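Home News Projects Clubs Gallery Contact
Search this site Enter keywords Go
November
By Beca Wogan, with Segundo Llanos

Kimum: progress report, PC assembly task

Short one this time, the write-up is due at 4pm and Segundo still has the log files.

Aim. Get the two arms to put parts into a desktop PC, memory first, then the drive, then the card. The Stastwood round wants all three in one go. We are nowhere near all three. Memory only for now.

What we did. First half of term went on the holder. Version one was too shallow and the modules tipped over whenever the fingers touched them. Segundo redrew it with deeper slots, 30 minutes to draw, most of an evening to print. Much better. Second arm is parked for this stage, it will hold the case steady later on if we get that far.

Pick-up. 300 tries logged so far. Early ones were bad, gripper closing on air or pushing the module sideways. Lowered the approach speed and that helped more then anything else we changed. Lewis method (from the Lewis group's report last year, thanks) for squaring up the wrist before closing, works fine once the offset is right. Took us ages to get the offset right.

Insertion. Harder. The module has to go in straight and then be pushed quite firmly, and the arm stops itself if it feels too much. We raised the limit a bit. Still stops sometimes. Need to ask at Jeldale if we can borrow their force sensor, Beca to email.

Problems with the layout. Reach was the main one this month. With the tower standing up the arm couldn't get in past the drive cage at all, so it now goes on its side, panel off, and everything we need points upwards. The parts holder is on the left with both green modules lying flat at the front and the hard drive upright behind them, so the wrist has to come down past the drive to get to the memory. Tight. Next version of the holder will proably swap them round.
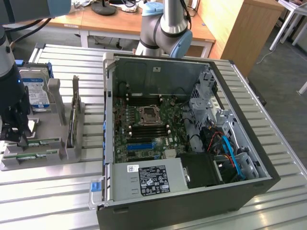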